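3.2 Study Setting and Recruitment

Households were recruited in the Prurstead district in July, through notices sent with the water bill. Of the 258 that replied, 100 were chosen by lot to keep a noise diary. Rooms with hard floors were studied apart from carpeted ones, as footsteps carry further in them.
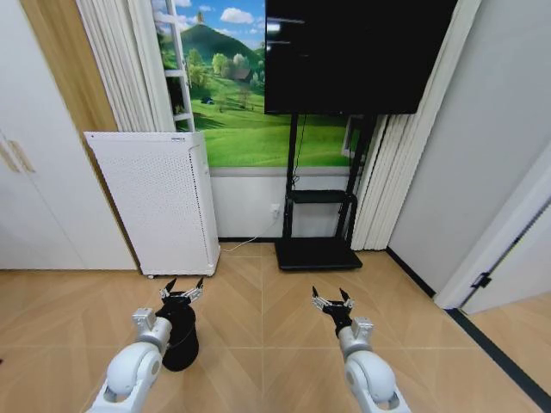 Page last changed: 13 November 2018
Figure 2. Light wood-look flooring in a small room.

Diaries were collected every two weeks. Entries were sorted by source - neighbors, traffic, plumbing - and by hour. Night entries were fewer but were rated as more annoying. Bare walls were noted on the same form, together with any panels or large prints hung on them.

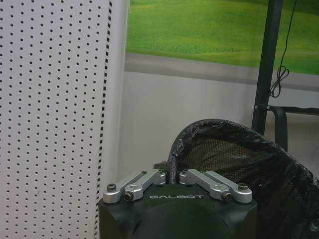

Nahom Ambaye objected in review that people who answer a notice about noise are likely to be bothered by it already, and asked that the ratings be read with this in mind. We accept the point and return to it in Section 5.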